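Laundry & Wardrobe > Folding and storage
Thread: Folded button-ups in drawers, I'm converted!

pinstripe_pete
Joined: July
Posts: 22
12 Aug 2019

I have been a hanger person my entire adult life and I am here to report that I've gone over to the other side. Folded button-ups! In a drawer! I can see every shirt I own and I've got a good half of the wardrobe back for coats and the doona.

What got me going was the old thread by Iveta Tichý on folding to a fixed width. I read the lot in one night with a cuppa going cold next to me, then pulled out every shirt in the house and had a crack. My Pešek drawers take a parcel 237 mm wide with a bit of wriggle room, so that's what I fold to. The dark grey pinstripe has become my practice shirt. The stripes are brilliant for it, because the second you've pulled one side over crooked they tell on you. 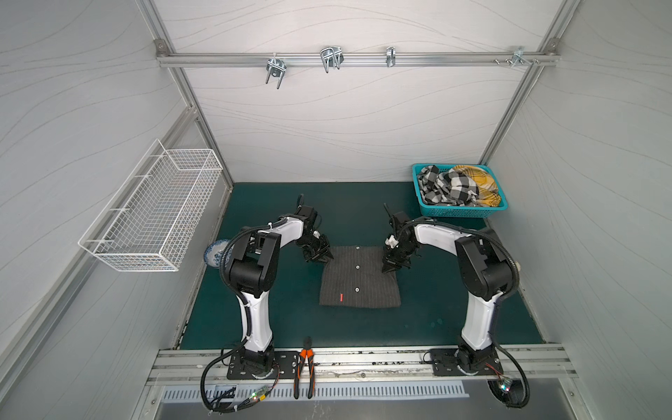

The practice pinstripe folded to a square, checks waiting their turn in the turquoise basket.

Look how straight those lines run either side of the buttons! I'm chuffed with that. The little red label down near the lowest button is handy too. I aim to have it sitting on the front face with a bit of shirt under it, and if it's disappeared round the bottom fold I know I've brought the tail up too far.

Questions for those who've been at it longer:
Do you button all the way, or every second one?
Does anyone have a trick for flannel? The yellow plaid beats me every time. It puffs up like bread.

mangle_and_peg
Posts: 217

Welcome aboard Pete! That's a lovely flat front. Every second button for me, plus the top one always. If the top one's undone the collar slides around and you get a gap at the neck by the time the shirt's been through a drawer opening and closing all week.

For flannel, let it sit. Fold it, put something flat on it, go and hang the towels out, come back. I use a big hardcover atlas.

Koalabear_Kath
Posts: 73

I'm going to be the grump here. A cotton business shirt belongs on a hanger. You've got a fold right across the belly no matter how tidy it looks, and you'll be ironing it out at six in the morning. Jumpers, tees, trackies, yes, fold away. Pinstripes, no.

Lovely folding though, credit where it's due.

pinstripe_pete

Ha, fair enough Kath! I do get a crease across the middle. It's under a jumper for most of winter so I don't mind it, but I'll admit I wouldn't wear it straight from the drawer to a wedding.

mangle, I'd never have thought of the atlas. Trying it on the yellow plaid.

thatsalottasocks

Jumping in to say Kath's crease can be shifted. It depends where you put the bottom fold. Bring the tail up in thirds and the crease lands near the belt line, where it tucks in. Fold it in half and it's smack across your middle for the world to see. I used to have one of those Grelto folding boards and it only did halves, so everything I owned had a line through the navel. Gave it to my brother.

Koalabear_Kath

Thirds is better, I'll give you that. Still a crease.

thatsalottasocks

Still a crease, but a tucked-in one!

Vilém Mikuš
Moderator

Great thread, Pete. I've moved it out of General so more people find it. Could you write up your steps from start to finish? We get asked about drawer folding for collared shirts a lot and most of the guides going about are for T-shirts.

pinstripe_pete

Would love to! Bear in mind I'm new and this is a mash-up of Iveta's method and my own mucking about.

1. Do up the top button, then every second one (thanks mangle). Lay the shirt face down and smooth it from the middle outwards with flat hands. Give the yoke a proper going over, as any ruck up there gets locked in.

2. Fold one side in towards the centre back, sleeve and all, and then bring the sleeve back down so it runs straight along the body. Don't let the cuff poke past the tail. Then the other side. I check the width at the shoulders and again at the hem, as mine always wants to go wedge-shaped.

3. Tail up. Thirds for anything you tuck in, halves if the shirt's short. Press along the fold with the side of your hand.

4. Turn it over and tidy the front. Collar at the top, label showing just inside it, placket running down the middle. On the pinstripe I end up with three buttons on show, the last one near the bottom edge, and that's my mark for doing the same fold again next time.

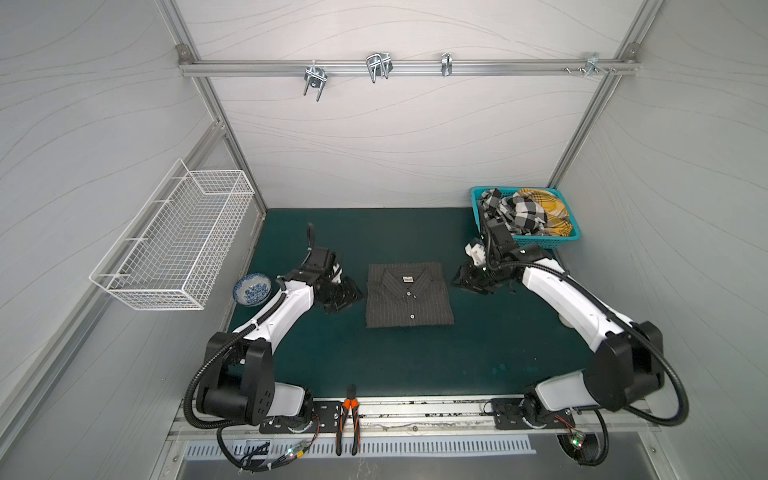 5. Straighten the collar points and run a finger under the collar at the back to get any lump out. Leave the shirt alone for a few minutes if it's a thick one.

6. Into the drawer. I file mine on their edge like records. If yours flop, stack them flat with the heaviest at the bottom.

I've found it goes faster with the unfolded stuff in a basket at the back corner, so you reach over, grab one, fold, and there's nothing creeping across your folding space. A basket with holes in the sides is good for anything that's been in a drawer a bit long and wants some air.

mangle_and_peg

Cracking write-up! Only change I'd make is at step 2: I lay the sleeve across at a slant first and then turn it down, so there's no bulk at the shoulder. Worth a go on your flannel, I reckon half your bread problem is sleeve.

And what's in the blue and white bowl? I've got my nan's one almost the same and I keep spare buttons in it.

Koalabear_Kath

I was looking at the bowl too, it's gorgeous. Also the wire basket on the side wall! I want one of those up over my machine for the odd socks. Mine live in a Pemance tub on the floor and the dog helps himself.

thatsalottasocks

Kath, do it. I put up a wire one in the laundry last winter and it changed my life, or at least my sock situation. Get one with a rail at the back that hooks on so you can lift it off and tip the lot out on the bed.

I'm more taken with the row of hooks and clips along the top, myself. I'd have those full of pegs and lint brushes in no time.

Runix_fan_Ballarat

Long-time lurker, first post. Tried Pete's steps on six of my husband's work shirts this arvo. Four came out beautifully, one is passable, one is a slim fit and went long and skinny on me whatever I did. Do you fold slim fits to the same width? I've got the Runix drawer dividers and it swims about in there.

pinstripe_pete

Four out of six on your first go is miles better than I did! For slim fits I bring the sides in less, so the two edges don't quite meet at the back. Same finished width, a bit less overlap. Should stop it swimming.

Flannel update: slanted sleeve AND atlas (well, a street directory, I don't own an atlas). The yellow plaid went in the drawer and the drawer SHUT. Black and white check is next.

Koalabear_Kath

Alright. I've folded one. A casual one. In thirds. The business shirts are staying on their hangers and I won't be taking questions.

mangle_and_peg

Which drawer did you put it in, Kath? If it's a deep one, roll a tea towel and tuck it behind so the shirt doesn't fall over backwards.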